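How to set up and get going with the Condden hand-held gripper kit

Posted by Maja, September 15, 2020

I've had the Condden kit since August and I've been asked so many times how I set mine up that I'm putting it all on one page. It's a pair of grippers you hold yourself, one in each hand, and you use them to show a robot how a job is done. The pair cost me 1140 from Kemside, and the version with the longer cables is 1705, which made me wince a bit!

Before you plug anything in, sort out your table. I put a big white foam board over mine. It gives you a nice plain surface and it saves the wood from getting scratched (mine was past saving, but still). Leave the edges of the table showing so you can see where your working area stops.

Next, lay out the cables. Run each one back along your forearm and down to the floor on the same side as the hand that's using it. I crossed mine over on my first go and spent ages untangling myself. Give yourself more slack than you think you need, then reach right to the far edge of the table with each hand and see if anything pulls.

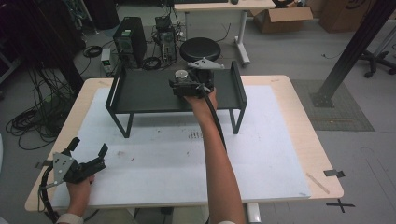
Now the jaws. Open and close each one slowly a few times with nothing in it. You want them to move smoothly and meet in the middle. If one side feels stiff, back off the little adjuster by half a turn and try again -- the manual has this on page 2, and it's one of the better pages. Nneka Ibrahim emailed to say hers needed a full turn, so don't panic if half doesn't do it.

Then pick something easy to practise on. I like a low metal frame or stand, as it stays put when you bump it and you will bump it. Come in from the front with the jaws wide open, stop just short, and only then close up. Go slower than feels natural. I rushed all my early tries and had to bin the lot. 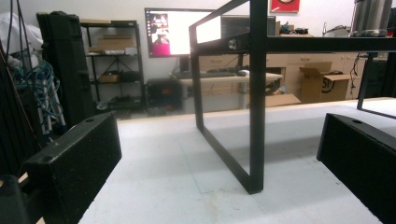 Coming up on the black frame with the jaws open.

Do a short run, save it, and play it back before you do any more. I can't say this loudly enough! I once did 158 runs in a row with the wrong setting on and lost a whole afternoon. The Condden software lets you name each run as you save it, so use proper names and you'll thank yourself later.

So would I buy it again? Yes, I think so. The grip is comfy, the jaws are tough and the software hasn't crashed on me yet. The weight does get to your wrists after an hour or so, and I'd like softer handles. I tried the Mertens pair as well, and they're lighter, but the jaws felt wobbly to me.

If you get stuck on the cable step, leave a comment and tell me which version you've got -- the plugs are different on the long one.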